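Snack drive fills baskets for Ludton night-shift staff

Residents of Ludton have until the end of May to drop off packaged snacks for the town's yearly basket collection, which goes to people who work overnight at the care home, the bus depot and the ambulance station.

The collection is run from the community room on Mughal Street and is now in its third year. Organizers are hoping to hand out 60 baskets this time. Each one goes to a break room or a small team, and it stays on the table for anyone on shift to help themselves.

"It started with one basket for the care home," said Halldóra Thorlacius, who coordinates the collection. "My sister was working nights there and the vending machine had been broken for weeks. We took over some chips and chocolate, and the next thing we had the depot asking if they could be on the list."

Donated snacks are sorted by type, checked for dates and put into cardboard boxes until there is enough variety to make up a basket. Round wicker baskets with a tall handle are the usual choice - they are easy to carry, and the packets can be stood upright so that people can see what is there.

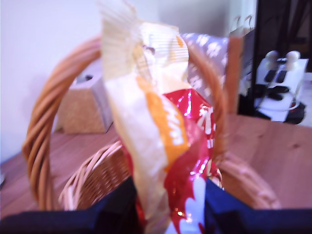
Baskets are returned after the snacks are gone and used again the following year. A few from the first collection have needed repairs to the handle, and Poul Egilsson, a retired basket maker from Husov, has offered to mend any that come back damaged. He asks that people leave broken pieces of cane attached if they can.

Larger bags usually go in first, toward the back, with smaller packets in front. Chocolate is kept away from the radiator side of the room. Anything with a torn seal is set aside, along with food that has less than a month left before its date.

Wafula Rashidi, a dispatcher at the ambulance station, said last year's basket was placed beside the kettle and lasted four nights.

"The salty things went first, which surprised me," he said. "People say they want something sweet at three in the morning, but the chips were gone by the second night. It was a nice thing to walk in and find."

The collection received 1,000 packets last year, most of them in the final week. Thorlacius said earlier donations would make the work easier, as the room has limited shelf space and the sorting has to be finished between other bookings.

Chocolate candies, chips, crackers, cookies and cereal bars are all welcome. Sharing bags are fine, and so are multipacks that have been opened, as long as the packets inside are still sealed. The collection cannot take homemade food, glass jars or anything that has to be kept cold.

Plemia, the grocery store at the corner of Mughal Street and Station Road, has put a collection bin next to its exit and will accept donations during normal opening hours. Store manager Jiahui Shi said customers had asked about the bin before it went out this year. Staff empty it each evening and walk the contents over to the community room.

People who would like to give a basket instead of food can do so, new or used. Round or oval ones are preferred, with a firm base and a handle that stands up by itself. Very deep baskets are less useful, Thorlacius said, because small packets sink out of sight and get forgotten.

Cardboard boxes are also needed. Low ones with hand holes work best, as they can be lifted onto the packing table without being emptied first, and the flaps fold down out of the way while the packets are moved across. 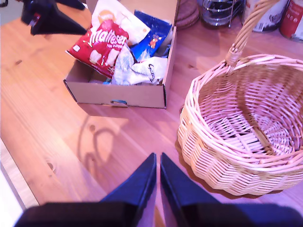 How to donate

Snacks and baskets can be left at the community room on weekday mornings from 9:30 until noon. The side door should be used, as the front entrance is closed while the steps are being repaired.

Workplaces with overnight staff can ask to be added to the list by leaving a note for Mahmoud Bouazza at the community room desk. The note should give the number of people on a typical night shift and a time when someone can receive the basket. There were 31 workplaces on the list last year, and 15 more have signed up so far. Some of the larger ones will get two baskets.

Deliveries will be made by car in the first half of June, between 7 and 9 p.m.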